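18 July 2013

Third day of foam. I have started finding it in my socks, which is a development, and this morning there was a crumb of it in the butter. I ate around it.

The model is supposed to be the old Hotel Flirnby as it stood before they put the parking deck on its left ear, and I agreed to build it back in a month when I thought a hotel was basically a box with a flag on top. It is a box. It is a box with a bay, a sort of chin, and a back wing that goes off at an angle I can only explain as an argument between two owners. I have one elevation drawing, photocopied so many times that the windows look like mold.

Drove out to Mancuso for more foam before work. They had the blue and the pink. I asked the man whether there was any difference and he said the pink was pink. Bought the blue, to match what I have, plus a new blade for the hot knife and a bag of T-pins I did not need. The total came to more than I will be writing down in a place I might reread.

Cutting after supper. I had a system, and I want it on record that I had a system: rip the sheet into strips, chop the strips into blocks, rub the cut sides smooth, stack by floor. The system lasted until the second strip, when I got bored with waiting for the hot knife and went at it with the bread saw. The bread saw goes through foam beautifully and leaves a surface like the moon. I told myself glue likes a rough surface. Glue may well like a rough surface. I have never asked it.

By nine I had the ground floor laid out dry and was feeling like a man of vision. Then I noticed the scale. The drawing is at 1 to 60, and I had been cutting the stair tower from a note I made back when I meant to build at a different scale altogether, so the tower came up to the hotel's waist. A guest on the top floor would have had to jump. I took it apart, made tea, and started again with the tower blocks, which need to be more or less cubes, and more or less is what they are.

The block I was fussing over for the tower top has a face on the front that I'm proud of, pretty flat and smooth. The top is all pits and nubs. And one corner has a bite out of it, a ragged little step, on a piece I had already decided was the good one. 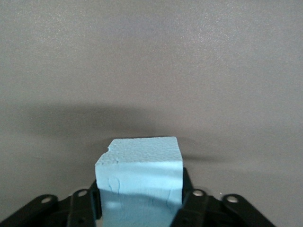 Later, past eleven

Thought about the corner through the whole of the dishes. The options are as follows. I could cut another, but there's only a narrow strip left on the sheet and it is spoken for by the chin. I could fill it with Ulik, which is the white filler in the tub, and which the tub says dries in 8 hours and which in this kitchen dries sometime in the fall. Or I could turn the block so that the bad corner faces the parking deck side, where history will bury it.

I am going to turn the block. Then I am going to put filler on it anyway, because I know what I'm like.

Vacuumed. The foam does not go into the vacuum so much as ride ahead of it, like dolphins. Got most of it by wetting a dish towel and dragging it over the floor, then stood there holding a blue dish towel that used to be yellow. Tried it on the socks too. No good.

Still to do: the chin, the roof, all the windows, the back wing (call it a wing), and some decision about color, which I keep putting off. The postcard says cream. The one person I asked who remembers the place says green, and was quite short with me about it. I have 13 tower blocks cut and usable if you're generous with the word usable – I was, tonight.

Buy sandpaper. Fine, not the stuff I used on the deck chairs. Also butter.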